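Foire aux questions - le bras de cuisine de l'atelier Florance

Cette page regroupe les questions qui reviennent le plus souvent dans nos messages et aux soirées du Friday, le créneau ouvert de l'atelier. Dernière mise à jour en février.

De quoi s'agit-il ?
D'un montage fait sur notre temps libre dans un atelier partagé. Un bras articulé travaille dans un coin cuisine et apprend des gestes simples : poser un couvercle, l'enlever, le ranger à côté. Le projet s'appelle Votstead en interne, vous verrez ce nom dans les fichiers.

Quel bras utilisez-vous ?
Un Franka Emika blanc, avec une pince à deux doigts. Nous n'avons rien changé à la mécanique. Le câble supplémentaire court le long du bras jusqu'à la pince, et il faut lui laisser du mou au niveau des articulations, sinon il tire dès que le poignet tourne.
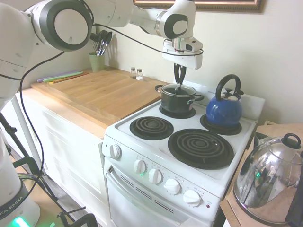 Nous avons commencé par la marmite noire sur le brûleur du fond à gauche, parce que le bras l'atteint sans trop se déplier. Les brûleurs de devant restent libres pendant ces essais.

Est-ce que la cuisinière chauffe pendant les essais ?
Non, c'est une règle de l'atelier. Le disjoncteur de la cuisinière est coupé avant la mise en route du bras, et personne ne le réarme tant que le bras est sous tension.

Pourquoi un couvercle en verre ?
C'est celui de la marmite. Le verre pose un vrai problème de vision : la caméra voit le bois à travers, et les reflets changent avec l'éclairage. Pour retrouver le couvercle, le programme cherche d'abord le cercle de métal, puis la poignée au centre. 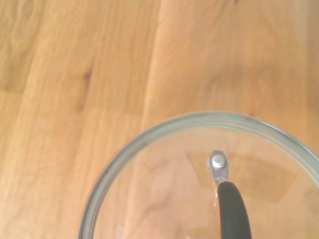

Le couvercle posé à plat sur le bois, vu depuis le poignet.

Combien d'essais avez-vous enregistrés ?
113 à ce jour. Un essai dure environ 2 minutes, remise en place comprise. Les essais ratés sont gardés avec les autres et portent une étiquette à part.

Comment la pince tient-elle le bouton sans glisser ?
Tout se joue sur la hauteur de prise. Trop haut, les doigts ripent ; trop bas, ils touchent le verre. Nous descendons lentement sur les cinq derniers centimètres et la force de serrage est limitée dans le logiciel - la valeur est dans le fichier de configuration.

Peut-on essayer avec une autre casserole ?
Oui, à condition que le couvercle ait un bouton ou une poignée que les doigts puissent saisir par les côtés. Il faut refaire trois prises de référence avant de lancer le programme. Les couvercles plats à encoche ne conviennent pas.

Où trouver le code ?
Sur le serveur de l'atelier, dans le dossier Hisholm. La partie vision est dans un sous-dossier séparé, Dobson, avec sa propre notice. Demandez un accès en lecture par message.

Peut-on faire la même chose chez soi ?
Avec un bras de cette taille, il faut un support rigide et de la place autour. Un petit bras de table suffit pour s'exercer sur un couvercle léger. Prévoyez dans tous les cas un arrêt d'urgence à portée de main.

Qui contacter ?
Ettore Pellegrini pour le bras et le planning. Pour la partie vision, passez par la liste de diffusion, les réponses arrivent en général dans la semaine.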